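操作練習盤

操作練習盤(そうされんしゅうばん)は、押しボタン、スイッチ、差し込み式のケーブルなど、日常の機器に見られる操作部品を一つの台にまとめた卓上用の器具である。タスクボードとも呼ばれる。手先の訓練、機器操作の導入教育、作業手順の検証などに用いられる。

概要

部品は通常、種類ごとに区切った箱形のモジュールに取り付けられ、これを横に連結して一台とする。連結後の形は細長い箱になることが多い。両端に取っ手を備えた型は、机から机へ持ち運んで使う。電源を必要としない簡易型もあり、この場合はボタンを押しても表示や音による応答はない。

構成

押しボタン部には、アーケードゲーム機に使われるものと同様の丸形ボタンが用いられる。色を変えて配置し、「赤、青、黄の順に押す」といった指示に対応させる。並べ方には一列、格子状、ひし形などがある。

スイッチ部にはトグルスイッチが多い。レバーの向きで状態が分かるため、入と切の区別を教えるのに適する。表示は「On」「Off」の英字が一般的であるが、学校向けには「入」「切」と記したものもある。

配線部はパッチパネルとも呼ばれ、短いケーブルの両端を別々の差し込み口に挿す。プラグと差し込み口の色をそろえた盤では、色合わせが最初の課題となる。

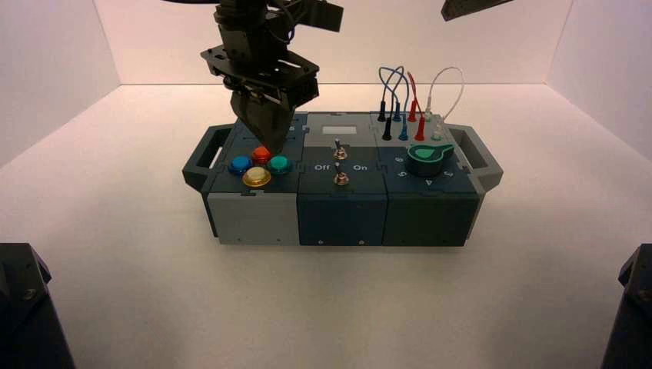
使用法

初級の課題では一つのモジュールだけを使い、慣れた段階で全体を通した手順に移る。Millimexの手引書は課題を14種に分け、1回の練習を25分前後としている。配線の課題は開始前にケーブルをすべて抜き、盤の手前にそろえておく。

保守

差し込み口は抜き差しの繰り返しで緩みやすく、モジュール単位で交換する。上面の汚れは乾いた布で拭き取る。ボタンの縁の輪にほこりがたまった場合は、細い刷毛を使う。

関連項目

トグルスイッチ
バナナプラグ
パッチパネル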